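**Suturing arms on the bench, what's it done to your job?**

**bench_flora** wrote:

Okay so I've been at Barnura since before the arms came in, and I want to hear from other people whose shop did the same. I used to stitch pads by hand, all shift, magnifier on. Now I sit at a console and the instruments do the stitching while I watch thread tension and step in when I don't like it. My shoulders love it! My hands feel kind of stupid though, if that makes sense.

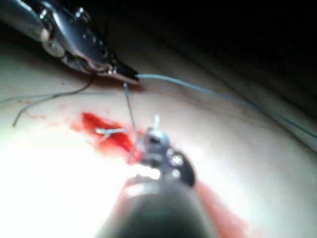
*Blue suture in the upper jaws, wrist of the other instrument at the wound.*

Pay stayed the same, by the way. They did change my title, which got me a new badge and 4 extra pages of paperwork.

**rirnwood_al** wrote:

We went through this in April. I'm Alistair, I train the new people at Rirnwood, and I'll be the grump here: I don't think it's the same trade anymore. Our newest hire has watched more than 2,000 stitches and tied 52 by hand. When a knot goes wrong she can tell me it's wrong, but she can't tell me why. I can't blame her for that, she never got the boring months the rest of us had.

**isla_h** wrote:

Alistair, I got the boring months and what I mostly got out of them was a wrist brace lol. I'm fine with her skipping some of it.

What changed for me is the noise and the company. We used to talk across the bench all day, and now everybody's got eyes on a screen. And we've got the bigger white arms too, so there's a whole second set of stuff to learn.
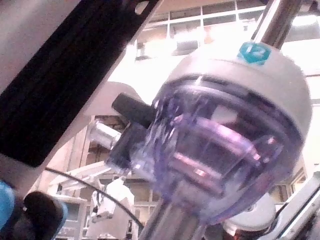 *Number 12, by the windows.*

I like learning it, I really do, but I'd like to be paid for learning it. Has anyone gotten a raise out of this? Anyone?

**seren_knots** wrote:

Small one here, at Clesthorpe. We asked for hand practice to be written into the schedule, an hour every morning before the console work starts, and Lindsay (our lead) said yes right away. It's helped a lot with what Alistair is describing.
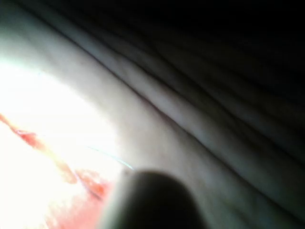

Bench Notes, p. 52

I copied the page number because that's where our practice hour is written up, and I know somebody will ask. It's short. Mostly it says who covers the console while you're off it.

**rirnwood_al** wrote:

An hour is decent. I asked for that and got told the console can't sit idle. I still say watching a thread go slack on a screen and feeling it go slack are two different skills, and we're only teaching one.

**bench_flora** wrote:

I do agree with that part. I catch my fingers moving along with the instruments sometimes, like I'm tying it myself, and then the loop crosses where I wouldn't have crossed it and I get all twitchy and want to grab the controls,

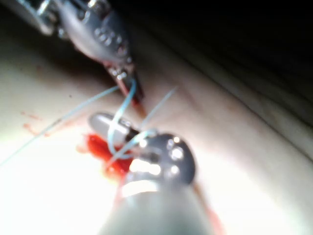
and half the time I do grab them, and my supervisor comes over and asks why I took over. I've started writing my reasons down in a notebook. She read it last week and asked if the trainees could have a copy, so maybe that's my raise argument right there. Seren, can you message me how you worded the ask to Lindsay? I want to bring it up before the next round of hires.

**seren_knots** wrote:

Sent! Change the hour to whatever you think you can get.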